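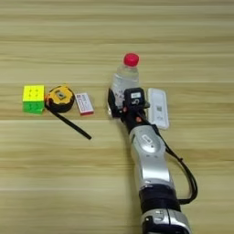 Grundura, das Aufbaustrategiespiel des kleinen Studios Skivham, läuft seit dem Patch vom 16. Januar 2021 mit einem neu geschriebenen Wegfindungssystem. Zuständig dafür ist Dzifa Asamoah, leitende Programmiererin im Team.

Das alte System berechnete für jede Einheit einen eigenen Pfad. "Auf kleinen Karten war das vertretbar", sagt Asamoah. "Auf Stoltatthorpe hatten wir im Testspielstand 1.555 Einheiten, und bei jedem Brückenbau wurden sämtliche Pfade verworfen. Die Simulation fiel dann auf 5 Ticks pro Sekunde." Der Sollwert liegt bei 20.

Nun teilen sich Einheiten mit gleichem Ziel ein Flussfeld. Die Karte ist in 121 Sektoren gegliedert, und nach einer Änderung am Gelände werden nur die betroffenen Sektoren und ihre Übergänge neu berechnet. Den Sollwert hält das Spiel damit im selben Spielstand durchgehend. Der Speicherbedarf ist gestiegen, was Asamoah in Kauf nimmt: "Wir hatten Reserven beim Arbeitsspeicher und keine auf dem Hauptthread."

Kritik gab es im Forum am Verhalten der Karren, die sich vor engen Toren gegenseitig blockieren. Asamoah bestätigt den Fehler. "Das Flussfeld kennt keine Fahrzeugbreite. Die lokale Ausweichlogik müsste das auffangen, rechnet aber mit einem einheitlichen Radius." Ihr Kollege Baoshan Long arbeite an getrennten Kostenfeldern für breite Einheiten. Einen Termin nennt sie nicht.

Alte Spielstände bleiben ladbar, allerdings verlieren Einheiten beim ersten Laden ihre Wegpunkte. Eine Konvertierung habe man geprüft und verworfen. "Die alten Wegpunkte verweisen auf Knoten, die es im neuen Graphen nicht gibt."

Für Modder ändert sich mehr. Die Funktion zum direkten Setzen von Pfaden entfällt, Skripte können nur noch Ziele und Sektorkosten vorgeben. Betroffen ist unter anderem die verbreitete Erweiterung Agbeko mit ihren Handelsrouten. Mit deren Autor Adom Tetteh stehe man in Kontakt, so Asamoah; die Dokumentation der neuen Schnittstelle liege dem Patch als Textdatei bei.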